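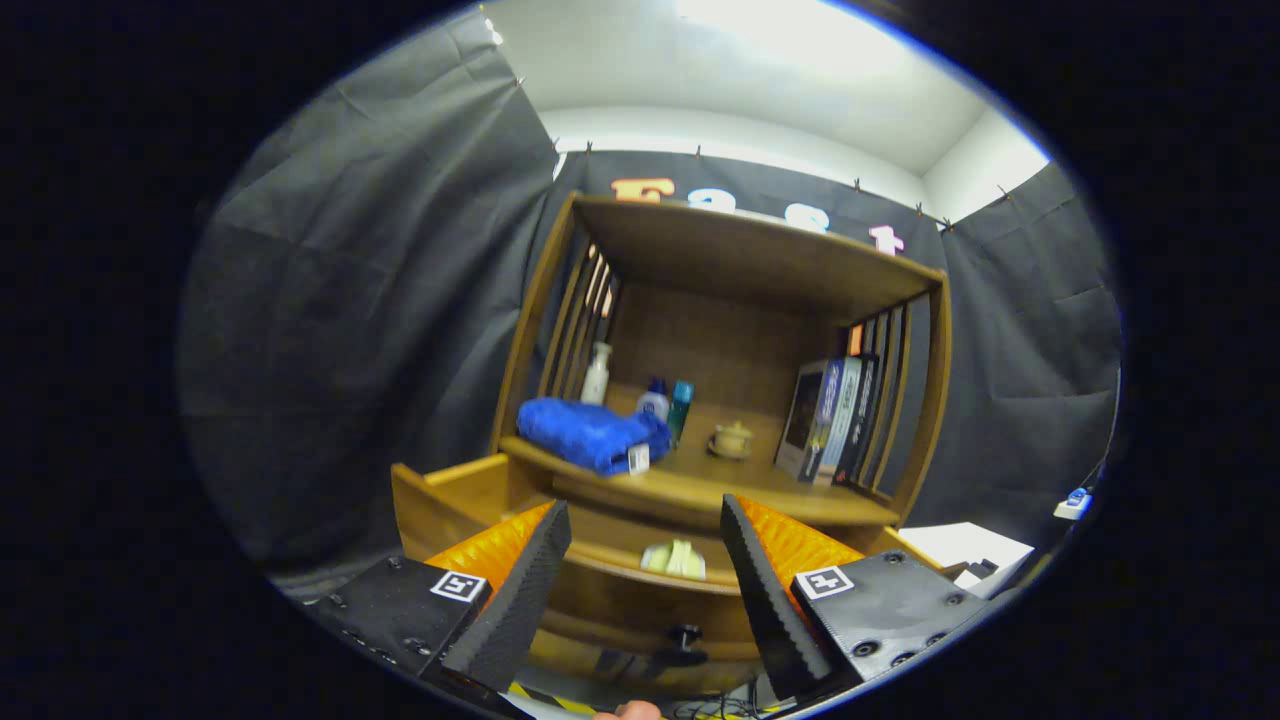 4.2 What ends up on the open shelf

When I started this part of the study I was pretty sure I knew how it would go. People would put the nice things where you can see them and shove everything else in the drawer, and I'd write two paragraphs and move on to the closets. I'm glad I didn't write those paragraphs early, since most of what I'd have said was wrong!

A quick reminder of where the material comes from. The interviews and shelf visits were done in 80 homes, most of them in the Lokholm apartment blocks and the rest in the older row houses around Yook. I went back to each home once, nine weeks after the first visit. For this section I only use small units, meaning anything with one open compartment and one drawer that a person can reach into without bending much. Across those units I logged 341 items on the open shelves and 260 in the drawers. A pair or a set counts as one item, and so does a folded stack (I went back and forth on stacks for ages, see the notes on coding in 3.4).

The first thing that struck me is how mixed the open shelves are. I had made a coding sheet with a box at the top for "main use of shelf," and by the second day I'd stopped filling it in. A shelf would have hand lotion on it, and next to the lotion a cup, and next to the cup somebody's paperbacks, and when I asked what the shelf was for, people just looked at it and started listing things. One woman told me, "It's for what I want when I'm standing here." I ended up using that as a code of its own, and it covers more shelves than any of the categories I'd prepared.

Mixed doesn't mean messy, though. There's a kind of order that comes back from home to home even when the objects have nothing to do with each other. Soft things get laid down first and take up a side. Tall bottles go to the back, often behind the soft thing, so that you see a cap or a pump sticking up and not much more. Books go upright against a side panel, and they lean on it, which saves the owner from buying a bookend. Then whatever is small and breakable gets the bit of shelf that's left over in between, with some air around it. Figure 6 is a good one for this, and I kept coming back to it while I was writing the section.

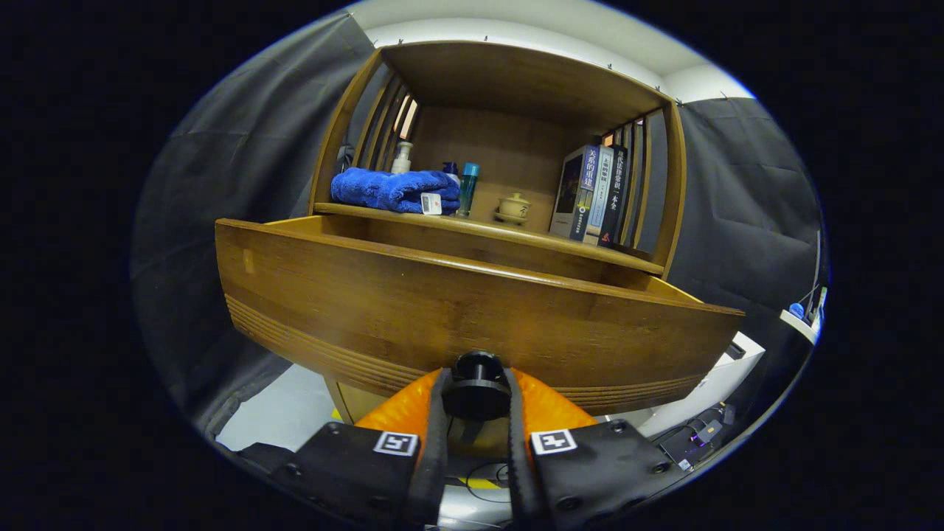 Figure 6. Small wooden unit with slatted sides, drawer open. On the shelf: folded blue towel with bottles behind it, lidded tea cup near the middle, three upright books at right.

I asked people about the space around the breakable thing, because I thought it might be a display habit (you give your favorite cup some room so it looks good). A few did say that. Far more of them talked about elbows and sleeves. You reach past the cup for the lotion, you don't want to knock it, so you leave a gap wide enough for a hand. I like this a lot as an answer and I think it deserves a proper study with someone measuring the gaps, which I didn't do.

Towels gave me trouble. On the coding sheet they sit under "linen," and in my head linen belongs in a drawer, folded flat. In the homes it was the other way around. Towels kept turning up on the open shelf, rolled or folded loosely, with an edge coming over the front. Several people with a perfectly good drawer right underneath told me the drawer was too shallow for a thick towel. I checked this against the Vetard and Lolon units, the two makes I saw most, and I'd say the owners have a point: a plush towel folded in four will catch on the way in. Others said a towel in a closed drawer starts to smell. Both explanations came up again on the return visits, so I've kept them as separate codes.

Books near bottles also worried me more than they worried anybody living there. I had a whole line of questions ready about water damage. The usual reply was that the bottles were on one side and the books were on the other, said in a tone that closed the subject.

That leaves the drawers, and they're harder to write about. People were happy to open them for me and much less happy to explain them. The items tend to be lighter and smaller than what's on the shelf above, and the owners were often surprised by something they found there. I take those up in 4.3, together with the question of why so many drawers were standing open when I arrived.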